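The Desk, the Tub and the Good Cloth

March 23, 2023

Filed under: pottering about

I have been putting off the desk for weeks. It's the pale wooden one I bought when I was still pretending I'd do all my admin at it, and since then it has been a place for post, mugs, half a packet of seed compost labels and a lamp with no bulb. Anyway, on Monday I got cross with it and took everything off, right down to the bare wood. Lovely wood, too! I'd forgotten all those wavy lines in the grain.

My rule (borrowed from an old Wekard leaflet that came with some shelves, and I've never found a better one) is that you clear the lot and then let things back a couple at a time. First back was the white tub. It's that milky sort of plastic that lets a bit of light in, and I'm fonder of it than anyone should be of a tub.
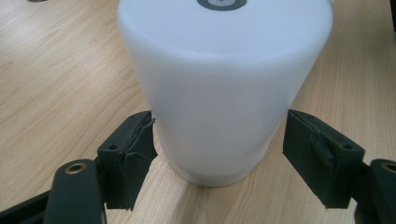 Marmalade Hen commented that she does it the other way about, taking one thing off a day until she can stand the look of it, because clearing a whole desk in one go only means she ends up with a full floor and a bad mood. Fair point, Hen, and I did have a full floor. I had to step over it to get to the kettle for most of the afternoon.

I've had a go at the proper storage route as well. Last year I sent off for a set of Inora drawer trays, 3 in a pack, and they were very smart and exactly one finger too wide for the drawer. They live under the bed now with the winter socks in. So I'm suspicious of anything that promises to organise me, and much happier with a tub and a cloth.

The cloth, then. I am fussy about cloths. I like the quilted cream kind with the little stitched diamonds all over, partly because it has a bit of body to it and partly because it looks nice left out, and if I'm going to own a cloth it may as well be one I don't have to hide when my sister comes round. You can bunch it right up in one hand and get a good thick wad of it, or twist the end to a point for the corners.

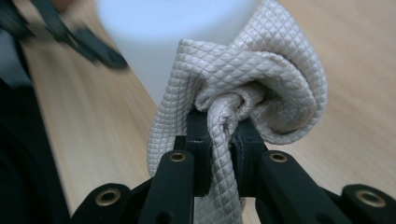 I did the top first, going along the grain, then the edges, then the cable hole at the back, where I'm ashamed to say there was a raisin. There's also the strip of grey tape on the front corner. I've picked at it twice and given up twice. Vurura (the shop by the station, they sell everything) had a sticky-stuff remover that I nearly bought, but I came out with a washing-up brush and a bag of pegs instead, so the tape stays.

After that I stopped, had a cheese scone, and tried to decide what else was allowed back. The lamp, no. The mugs, absolutely not. For now it's the tub on the left and something white on the right, and a good stretch of plain table in between, and I keep walking past just to look at it.
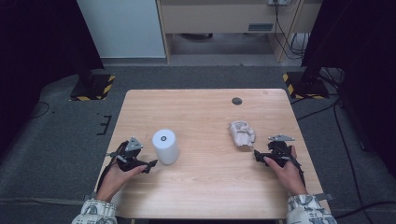 Next up: the hall cupboard

I'm not looking forward to this one. It has the hoover in it, and the ironing board, and a Gunawan picnic rug that I've never managed to fold back into its own bag. If you've got any tips for rugs, please leave them in the comments. I'll be starting at the weekend if it rains.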